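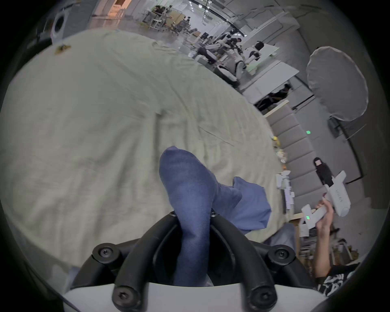 Figure 4. Blue sock held upright between the prongs of a gripper.

Research articles > Transport > Rural and regional services

5. Changes in the ferry and bus connection at Mekside

Until the timetable change in July, the bus from Bornmont and the ferry at Mekside were run to separate schedules. The bus was planned around the school day and the shift times at the Stekitz works. The ferry was planned around the tide and the hours of its crew. Passengers going all the way from Bornmont to the far shore made up a small part of the traffic on either service, and neither operator kept a record of them.

The new timetable moved the morning bus earlier and held the last evening bus at the landing until the ferry had come in. Drivers were told to wait up to six minutes past the printed time. Katiyar, who carried out the interviews, found that most drivers had been waiting before the change as well, but only when they could see the boat from the stop. On days with fog they left on time, and passengers who had come over on the late crossing walked up to the main road or phoned for a ride.

We handed out 270 short forms on the bus and at the landing. The form asked where the trip began, where it would end, and how the person would have traveled if the connection had been missed. Many people filled in only the first two parts. Kerslake went through the forms by hand and set aside those where the start and end points were the same, which in most cases meant that the person had written down a return trip. 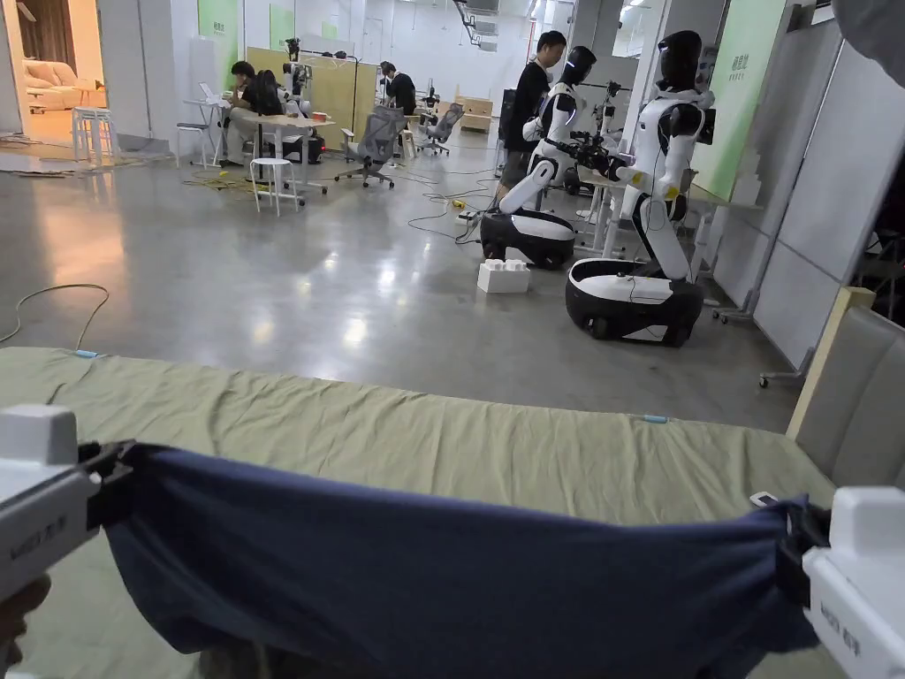
Older passengers were more likely to make the full trip than we had expected. Several were on their way to the clinic at Grabner, which can be reached by road only with a long drive around the inlet. Younger passengers mostly got off at the works or in the center of Mekside and did not use the ferry at all. Bicycles were a point of dispute - the ferry takes them without charge, but the bus has no rack, and drivers let them on or refused them as they saw fit.

The fare was raised more often than the timetable in the space left for comments. A through ticket had been sold at the Bornmont depot in earlier years, and some passengers still asked for it. At present a person changing at Mekside pays twice, in cash on the boat and by card on the bus. The two operators met on 5th August to discuss a joint ticket and agreed to look at how the income might be divided. The winter timetable was left out of that meeting, and the evening bus will be held at the landing only until the end of the summer season. Section 6 deals with the cost of keeping it there through the winter.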